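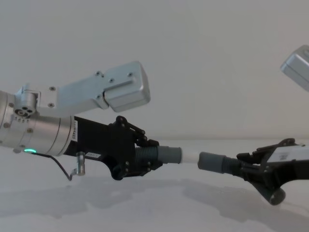 Fig. 2. Both grippers on the pipe assembly, one end each.

Support > Brurard Two-Arm Kit > Set-up > Shared Grip
Prev | Contents | Next
Last updated 2025-09-21

Shared grip

1. Clear the tabletop. Coffee counts as an obstacle.
2. Open both grippers and jog the arms until they face each other.
3. Close the left gripper on the ribbed part of its fitting, then the right on the other.
4. Run program 92 at low speed.

Note: If the arms disagree about who is leading, the controller shows code 3813. Release one gripper and start over from step 2.

CAUTION: Check that the hanging cable has slack before you rotate the wrist. It will lose any tug-of-war, and Ernmont sells the replacement separately.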